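Notebook entry, March, morning session
Two-arm station, shoe lacing set

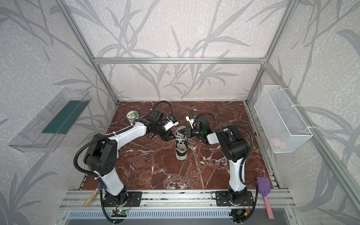
The purpose of the present set is to gather examples of lacing by teleoperation, for use in training the next version of the two-arm policy. The previous set, recorded on the Tarar bench, contained 162 episodes. On review, 62 of these were set aside, most of them for pauses longer than the protocol allows. The operators had stopped to think in the middle of a pass, and the policy learned to stop in the same places. The written instructions have been revised accordingly.

Setup. Both arms on the front rail, one wrist camera each. The shoe is the black canvas one with white laces and a white rubber sole. It begins every episode at the center of the marble surface, toe to the front, opening to the back. Small variations in angle are permitted and wanted. Large ones belong to a separate set and should not be mixed in here.

Start position. Both grippers are to be brought in over the shoe before recording begins, close together but not touching. In the earlier set the approach from the home position took up nearly a third of each episode and taught the policy very little. Rafia Hashmi proposed recording the approach on its own, as a short task with its own label. This was agreed.

Loose items. The tape roll behind the left arm, the hammer in the front left corner and the scraper at the front right may remain where they are during this set. They are to be entered in the session sheet under "other objects." If any of them is moved, a new session number must be opened. The Plondetti set was recorded on a bare surface, and the resulting policy did poorly as soon as a pen was left on the table. We do not wish to repeat that.

Labels. Four are in use: grasp lace, pass lace, pull through, release. A failed grasp followed by a successful one is kept and marked "recovery." A failed grasp followed by the operator reaching in by hand is discarded. Operators are reminded that the decision is made at the end of the episode and entered before the next one starts.

Open points.

The left and right operators do not agree on who leads the pull. Savudo style has the right arm lead throughout. The Billeck notes alternate. For this set the right arm leads, and the alternating version will be recorded later if time on the station can be found.

Lace tension at the start is not controlled at present. Rafia suggests loosening the laces to the same eyelet before every tenth episode. To be tried this afternoon and written up on the next page.

The disk on the recording machine stood at 88 percent at the start of the session. Older files from the Tarar bench are to be moved to the archive before any further recording.

Target for the full set: 972 episodes, recovery episodes included. Clock check between the two wrist cameras to be repeated after lunch.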